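Pass guaranteed, or your money back in installments

Every spring the ads start following people who have failed a licensing exam. Someone's cousin fails the real estate test by a few points, types the word "retake" into a search bar, and for the next month gets promises from companies called Brotard and Vida. A pass guarantee. A question bank of 3000 items. A countdown clock on the checkout page that goes back to the start if you reload it.

I have been reading the fine print on these offers since July, and I still can't tell you what most of them guarantee.

Take Brotard. The banner on its home page says "Pass or pay nothing." The terms, four clicks away, say the refund applies if you finish every lesson, score above a set mark on each practice test, sit for the exam within 40 days of finishing, and file a claim with your score report attached. Miss one lesson quiz and you're out. Someone who has done all of that was probably going to pass anyway, and the company surely knows it.

Vida is cheaper and vaguer. It doesn't refund anything. It extends your access, so the reward for failing with Vida's course is more of Vida's course.

Then there are the question banks. The big number sells, and it's easy to see why: you picture thousands of chances to meet the real question before test day. I paid for a month of Drunda's bank for property and casualty insurance agents and worked through a good chunk of it at my kitchen table. A lot of it was the same question wearing a different hat. The homeowner is Mrs. Lane, then Mr. Ortiz, then a couple with a boat. The deductible moves. The answer doesn't. Two items on cancellation notices contradicted each other, and when I wrote to support I got a friendly note thanking me for my passion for learning. 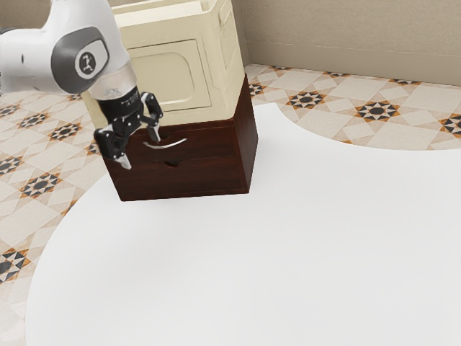 A robotic gripper at a dark brown drawer unit. Computer rendering.

Norbert Borbély has tutored adults for trade and licensing exams for 25 years, mostly in borrowed library rooms, and he's less bothered by the repeats than I am. "Repetition works," he told me. "My problem is that they get good at the bank. They see the first five words and click." He makes his students cover the answer choices and say the answer out loud first. Most of them hate it. He has no numbers to show it helps, and he said so before I asked, which put him ahead of every company in this story.

Numbers are what I kept asking for. Grusach, the most polished of the bunch, advertises a pass rate far above what people usually get on a first try. I asked how it was worked out. The answer, after three emails, was that it came from a survey of customers who finished the course and chose to respond. How many finished? They don't publish that. How many responded? They'd get back to me. People who fail an exam tend not to fill out a cheerful survey about it, so I'd expect a number like that to look good even if the course were a stack of blank paper.

I don't think any of this is fraud. Some of the teaching is decent. Grusach's lessons on contract law are clear, and the woman who narrates them sounds like she has met a contract. Drunda's flash cards are fine, too, though you could make the same ones in an evening with a pack of index cards and the candidate handbook.

That handbook is the part I'd push on anyone getting ready for a retake. Testing agencies generally put out an outline of what's covered and how much each section counts. It's dull, and it's often free. Borbély hands it out the first night and asks people to mark what they'd be embarrassed to explain to a stranger. He said a typical class gives him roughly 20 minutes of silence while they do it, and then the questions start.

If you failed once, look at your score report before you look at a checkout page. If it breaks your result down by section, and the weak spot is one section, you don't need the platinum bundle. You may need a used textbook and a couple of weekends. If the weak spot is everything, a course could help, and I'd ask the seller for two things in writing: the full refund terms, and how the pass rate was calculated.

Vida still hasn't answered my second question. Its ads still find me most mornings, usually before coffee, with the clock running.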